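Hortensia Guzmán
@hortensiaguzman

I see the "no added sugar" granola from Gusier is back on the end shelf at the Hotdale supermarket, so it must be September. A thread, because I have read the label and I am cross.

1/ "No added sugar" sounds as if it ought to mean "not very sweet". Turn the bag over. Second ingredient: dates. Fourth ingredient: apple juice concentrate. I would like someone to tell me what the concentrate is for if it isn't there to make the thing sweet.

2/ Before anyone replies, yes, I know dates have fibre in them. So does the box.

3/ The serving size is my real complaint. They have decided a bowl is a heap you could hold in one cupped hand. I weighed out what I'd normally have on a school morning and it came to very nearly double. Every number on the front of the pack is for the tiny heap.

4/ I wrote to Gusier to ask who eats that amount. I got a reply thanking me for my passion for breakfast.

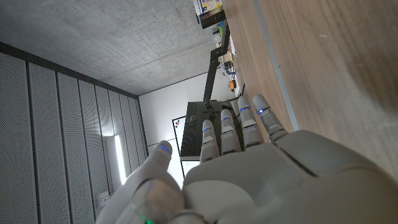

four fingers and a thumb, blue lights on the lot

5/ Then there's "high in protein". I asked my sister, who cooks for a nursery and reads these things all day, and she said look at whether they've counted the milk. They had. It's in the small print, "when served with semi-skimmed". By that reckoning a slice of toast is high in protein if you put an egg on it.

6/ Someone has already sent me the Celholm one as the "honest" alternative. I've had it. It's nice. It also costs £4 a bag and the bag is mostly air, and the word "ancient" appears on it twice. Oats are all fairly old, surely?

7/ I don't trust the little green badge either. I went looking for who awards it and ended up on a website with one page, a stock photo of a field and a contact form. I've filled in the form. I'll report back but don't hold your breath.

8/ A few people are asking what I eat, then, if I'm so clever. Porridge. Plain oats from the Dmytriv shop by the bus station, in a clear bag with a price sticker and nothing else written on it. Bit of salt. Sometimes I put jam on top, and I know that it's jam.

9/ No, I'm not saying granola is poison. Eat it! I eat biscuits standing up at the sink. I'd just like the pudding to be sold in the pudding aisle.

10/ To the man who says I should "do my own research": I've read the bag. All of it, including the Dutch.

11/ And to whoever said the recipe changed and the old one was better, I've got an old packet at the back of the cupboard and I've now compared them. Same ingredients, same order. The new one has a leaf on it and is 18p dearer.

12/ Muting this now, my porridge is going solid. If Gusier write again I'll put it up here.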